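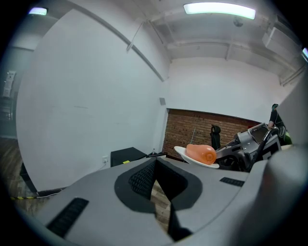
Automation Practice, Unit 4
Handout 6: Site visit to the Olness demonstration room
Tuesday, August 25, 2020

1. Purpose

The visit covers the collection of manipulation data using hand-held grippers. Students have met the theory in Handouts 3 and 4. The session at Olness shows the same material as working practice, including the parts that do not appear in papers: handling errors, operator fatigue and the time taken to reset a task.

Host: Reto Gisler, Tramine group. Questions about the grippers go to him. Questions about assessment go to the unit coordinator.

2. Before arrival

Read Handout 4, sections 2 and 3. Bring a pen and the printed log sheet. Enclosed shoes are required. Bags stay in the front office.

Floor tape in yellow and black marks a boundary. Stay behind it unless asked to cross.

3. Terms used on the day

Episode: one recorded attempt at a task, from the start signal to the stop signal.

Reset: returning all objects to their starting positions between episodes.

Pose track: the position and orientation of the gripper over time.

Jaw width: the distance between the fingertips, logged on the same clock as the pose track.

Discard: an episode removed from the set. Discards are kept in a separate folder and are not deleted.

4. Demonstration task

The task concerns a plate of food and a small refrigerator. It was chosen for its mix of free motion and confined motion. Moving a plate across open space is tolerant of error. Moving it past a door and the walls of a cabinet is not, and the operator has to keep the plate near level throughout. Either hand may lead.

The Tramine set for this task held 738 episodes at the time of writing, of which 16 were discards. Most of the discards were tracking losses. The remainder were dropped objects where the operator stopped recording too early for the episode to be of use. 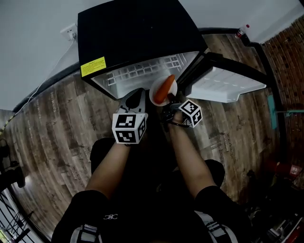 Pose estimation in a confined space depends on keeping some reference in view. Where visual markers are used, a single flat marker is lost as soon as the wrist turns far enough. A cube presents more than one face to a camera across a wide range of wrist angles. Each of the two grippers at the refrigerator carries a white cube with black square patterns, and on the right-hand one two faces are showing at the tilt used there. Note also the low working position, with the forearms reaching forward to the plate. Consider what this does to operator posture over a long session, and record your view in part C of the log sheet.

5. Points to observe

a. Where the operator looks before a grasp, and whether the gaze shifts to the door before or after contact with the plate.

b. Clearance between the gripper body and the cabinet.

c. Whether the object on the plate rolls or slides. A tapered object such as the carrot does not roll in a straight line.

d. Reset time. Use a watch. Do not ask the operator for an estimate.

6. After the visit

Write up one episode in full, 900 words maximum, with a sketch of the workspace from above. Use the Strickland format for headings. Units are millimetres and seconds.

The Plollness data viewer is installed on the machines in Room 322. Sample episodes will be loaded there after the visit and remain available until the end of October. Colour labels in the viewer can be changed under Settings. Leave the default labels in place on shared machines.

Log sheets are handed in with the write-up.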